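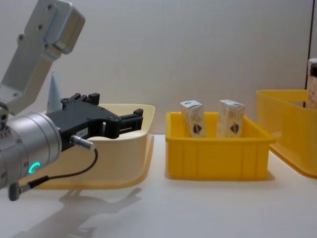

4 January 2026. Finished Aralier last night, all 168 episodes, and spent this morning not knowing what to put on with breakfast. I started it the winter before last when the boxed set was going cheap. The last episode is better than people say. The ship gets home, half the crew don't want to leave it, and the final ten minutes are mostly packing. I had been told to expect a mess and there is only one silly bit, with the twin admirals. What I will miss most is the look of it, the ship all plain metal and small lights. A silver wrist with a teal-green ring glowing near its lower edge could have come straight off the medical deck, where everything that works has one light on it and no more. The newer shows put forty lights on a door.

Washed up, put the bins out, then watched the first episode again to see how much it had changed. The captain is very stiff in it and the engineer has a different accent. The doors make another noise too, lower, more like a fridge being shut. I had forgotten that the cat was supposed to be a regular. It is in three scenes and never comes back after episode four.

Went into Feltum on the late morning bus. Zieliński was open again after the holiday, with the half-price table still out by the till. I had a voucher from December and meant to spend it on something sensible. Came out with the second Aralier tie-in novel, 231 pages, bent spine, somebody's shopping list inside the back cover (leeks, bulbs, stamps). The first one isn't to be had anywhere at a fair price. The woman on the till said they used to have a full shelf of them and couldn't shift them, and now people come in asking every week. She put it down to the repeats. I think it's the new series that is meant to be coming, though there have been three of those promised already and all I have ever seen of any of them is a logo.

They also had a model of the Drukance cruiser in the window, built and painted, not for sale. Whoever did it has got the hull too blue. On screen it is grey with a bit of green in it, and only looks blue in the episodes with the nebula. I stood there longer than I needed to. The engines were very well done, with the scorching brought forward along the fins the way it ought to be.

Had soup in the café by the market hall. Read the first two chapters there. The writing is all right. The author plainly hadn't seen more than the pilot when he wrote it, because the doctor is still called "the surgeon" all through and there is a great deal about the cat. There is a good description of the lower hold, with the water tanks knocking at night, which was never on television at all and which I will now think of as being true. The plot so far is that a crate has gone missing and everyone is being polite about it.

Home by three. Rain. Put the heating on an hour early.

Looked at the forum for the first time since I began. I had kept off it for fear of finding out the ending, so I had the whole lot to go at. The thread on the last episode has 2,008 replies. I read the first few pages and then skipped to the end, where they were arguing about whether the ship in the closing shot is the real one or the copy from the Drukance episodes. I had never thought it was anything other than the real one. There is a long post setting out the case for the copy, based mainly on a dent by the cargo door, and I went back to the disc and paused it and there is no dent. But there is no dent in the episode before either, and there certainly should be one then. So either they mended it or the model makers forgot. I lean towards forgot.

Somebody there wants the whole thing ranked by season. For my own record, before it goes hazy: the third is the best, then the fifth, then the second. The first is slow but I would not skip it. The fourth has the courtroom episodes, which I would be happy never to see again. The sixth and seventh run together in my head and I couldn't say what happened in which, apart from the wedding. The plague story is in one of them and it is good until they cure it with a song.

I did not post anything. I made an account, and then the box asked me to introduce myself and say who my favourite character was, and I closed it. It would be the quartermaster. She has hardly any lines. In the flood episode she goes back for the ledgers while everyone else is shouting, and later on you see her drying them page by page in the background of a scene about something else. It's never mentioned. I must look up which episode that was, as I would like to see it again without having to go through the courtroom to reach it.

Rang my sister after tea. She has never watched any of it and asked whether that was the one with the puppets. It is not the one with the puppets. She says I should try something with fewer episodes next, and she has a point, as I turned down the Feltum quiz twice in December to stay in with the Drukance story. She is lending me a film box, four films, and thinks one of them is in the wrong case. We settled on next weekend for the shelf in her hall. I am to bring the long spirit level and the brown plugs.

Moved the Aralier discs from beside the television to the bookcase. They take up more room than I had allowed and the atlas has had to lie flat. Disc nineteen has a scratch I don't remember making. It plays, I checked, though there is a jump in the scene with the beacon and I may ask the shop whether they ever get odd discs in.

Read another chapter in bed. The crate has turned up in the lower hold and it is full of seed potatoes, which belong to the cook, who has been lying about them since page nine. Still raining. Remember to ring the surgery about the repeat prescription, and get milk.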